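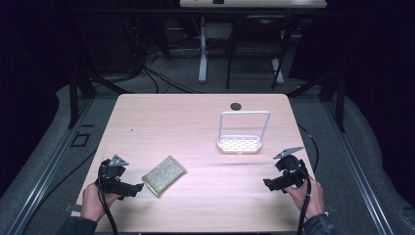

A sponge is a thing with many small rooms inside. When you press it, the air goes out of the rooms, and when you let it go under the tap, water comes in. This is why a sponge can drink so much. Some sponges also have a rough side for scrubbing, like the greenish one lying flat on the table, and food that is stuck to a plate does not like a rough side at all. But a sponge left flat has a problem: air cannot reach its bottom. The white wire caddy standing behind it can help, for its base has rows of small holes.

## What do the holes do?

Water is heavy, so it always wants to go down. If a full sponge sits on a closed dish, the water goes down and stays there, and the sponge sits in a small lake all night. If the dish has holes, the drops fall through. Air can also come up from below, and air carries water away in pieces too small to see. We call this evaporation.

## Who lives in a wet sponge?

Bacteria! They are living things, so small that you need a microscope to meet them. They like three things: water, a warm place, and crumbs of food. Most bacteria do no harm, but some can give you a stomach ache, and many of them together make the bad smell.

## Try it at home

You need two sponges of the same kind, a plate, a rack with holes and a kitchen scale.

1. Weigh each sponge dry and write the number down.
2. Fill both with water and squeeze each one three times.
3. Put one on the plate and one on the rack.
4. Weigh them again at bedtime and in the morning.

In our school kitchen in Drellelville we did this in January. After 13 hours the sponge on the plate still held 51 grams of water. The one on the rack was almost dry.

Which place in your kitchen would dry a sponge fastest? Try the window, and then try the cupboard under the sink.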